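Skondar has opened its bedroom display in the long hall at Bustos, and it's a joy - a full-sized bed with a tall padded headboard, made up in soft green.

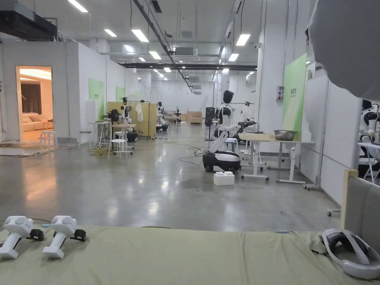
Katherine Rivadeneyra, homes reporter

The display stays up until May, and entry costs £2.
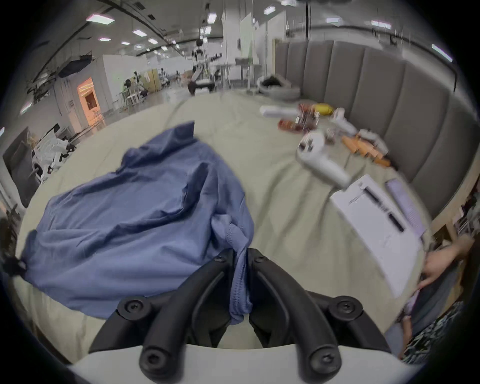
Bedding is my weakness, and Dilletti's spreads are lovely and heavy. Even with a blue garment crumpled on top, the pale cover looks so inviting!

The hall opens at 9.

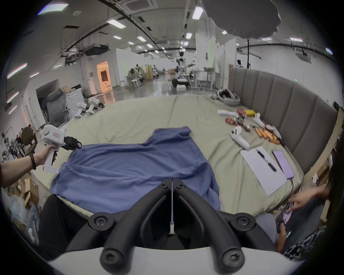
Can you buy the bed?
Orders are taken at the desk, with delivery in 39 days.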